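Looking After Marble Worktops

Marble is softer than most people expect when they first have it fitted. It will take a hot afternoon of baking and a dropped spoon without complaint, but lemon juice left on it overnight will leave a dull patch that no amount of wiping brings back. Most of the care is a matter of habit, and the habits are easy to pick up. 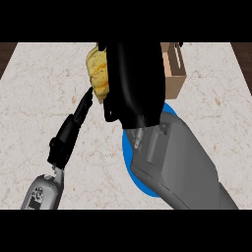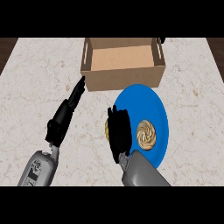
Pale marble with fine veins

Everyday cleaning

Use warm water, a drop of mild washing-up liquid and a soft cloth. Wring the cloth out well. Go over the surface again with clean water, then dry it with a tea towel. If you leave it to dry by itself in a hard water area you will get a faint film, and after a month or two the stone looks cloudy.

Don't use vinegar, descaler, bathroom spray or anything that mentions lemon on the label. Cream cleaners are too gritty. Bleach won't help with stains and can damage the finish.

Spills

Blot, don't wipe. Wiping spreads the spill over a larger area. The ones to deal with at once are wine, fruit juice, tomato, vinegar, coffee and fizzy drinks. Turmeric is bad too, although it stains and doesn't etch.

It helps to know the difference. A stain is colour that has soaked into the stone, and it can often be drawn out. An etch mark is a dull spot where acid has eaten the polish. Hold your head low and look across the top towards a window. If the spot has no colour of its own and only shows in the reflection, it is an etch mark.

Drawing out a stain

Mix bicarbonate of soda with water until it is as thick as peanut butter. Spread it over the stain, going a little past the edges, and cover it with cling film taped down at the sides. Leave it overnight. Take off the film in the morning and let the paste dry out fully, which can take up to 8 hours in a cold kitchen. Lift it with a plastic scraper and rinse. Old oil stains may need 2 goes.

Etch marks

Small ones on a polished top can be improved with marble polishing powder and a damp felt pad. Try it behind the kettle first. On a honed (matt) top the powder will leave a shiny spot, so leave that alone. Milagros Ñahui, who wrote in about a ring left by a glass of squash, had hers taken out by a stone restorer along with a chip near the sink. If you have several marks, it makes sense to save them up for one visit.

Sealing

Drip a little water on the stone and leave it for a quarter of an hour. If the patch underneath has gone dark, the top needs sealing. Clean it the night before so that it is properly dry. Put the sealer on thinly with a lint-free cloth, wait as long as the tin says and buff off whatever is left. Sealer that dries on the surface goes sticky and is a nuisance to remove. It slows stains down but does nothing against acid.

Heat and knocks

Put pans on a trivet. Always use a chopping board, and stick felt pads under anything heavy that gets dragged about, such as a stand mixer or bread bin. Avoid kneeling or standing on the worktop to reach high cupboards, particularly near the hob or sink cut-outs, where the stone is at its weakest.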